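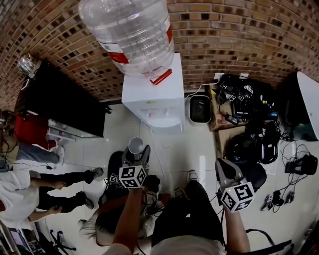 Water dispenser by the brick wall.

Good evening, everyone, and thank you so much for coming out on a Thursday, with the football on and everything. (Pause, let the back row settle.)

I'd like to talk about the Mollum, our own little river, and the plan to take more out of it above the weir. Sabina Seneviratne walked 21 miles of bank with me in August, bless her, and we stopped at 9 gravel beds where the trout used to spawn. (Slow down here.)

Kaneko's want the new intake running all summer. I do see why, the farms need it! But please, let's ask for a proper low-flow limit first.

Questions to me or Chie Miyazaki over tea.

Contact: Tomoyo Furukawa, Mollum River Group | Back to top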